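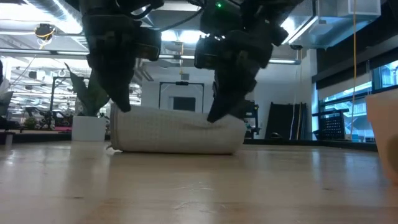 Towel Rolling and Shelf Space
Project report, Housekeeping Methods unit
Group members: Birsen Çetinkaya, Berkay Kaplan, Fotis Karagiannis

1. Purpose

Our group looked at whether hand towels take up less room on an open shelf when they are rolled instead of folded flat. The idea came from Bundon, a small guest house where Fotis works part time. The linen cupboard there has 5 shelves and the towels fall out when the door is opened.

2. Materials

We used waffle weave towels and plain ones in a few colours, all from the same cupboard. Rolling was done on a wooden table. We had wanted to try a padded surface as well but ran out of time in February.

3. Method

Each towel was laid flat, smoothed from the centre out, and folded in half lengthwise. It was then rolled from the short end, keeping the edges in line. The finished roll was set down with the loose end underneath and pressed lightly along the top.
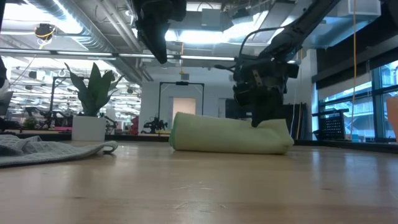 After pressing, we left the roll alone for 7 minutes and then checked whether it had opened. A roll passed if the loose end was still tucked under. We also noted whether the ends were flat or had crept outward, as uneven ends waste space at the front of the shelf.

4. Results

The waffle towels held their shape better than the plain ones. The plain towels tended to relax at the outer layer, and 2 of them came undone when moved to the shelf. Rolls stacked in a pyramid needed a bookend on one side. Flat folded towels stacked higher but the bottom ones were hard to pull out.

5. Problems

Berkay rolled tighter than the rest of us, so our rolls were not all the same width. Next time one person should do all the rolling. We also forgot to measure the shelf depth until the second visit.

6. Thanks

Tülin Erdem lent us the towels and read the first draft.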